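Reading time: 2 minutes

Tips for the workshop, brought home from the open day at Bultness

On 2nd April I went to the open day of the Gandach hall in Bultness, where a robot arm was picking things out of a metal bin. I came for the robot, but I went home with ideas for my own bench.

Clamp your bins to the table. A bar clamp takes a minute to fix, and then you can search in the bin with one hand. I now use two on mine.
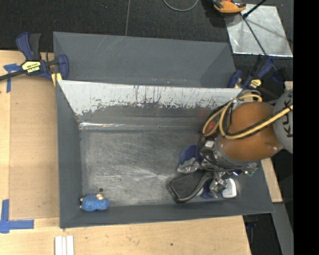 The arm at work, with the clamps at the back of the bin.

Mark places with blue tape. A small T or L on the wood shows you where a thing must go back, and I find it peels off without glue marks.

Choose a bin with sloping walls. Small screws slide down to the floor of it, and you do not scratch your fingers in the corners.

My own bin is 50 cm long and I keep it half full.

We use cookies to remember your settings. Accept | Decline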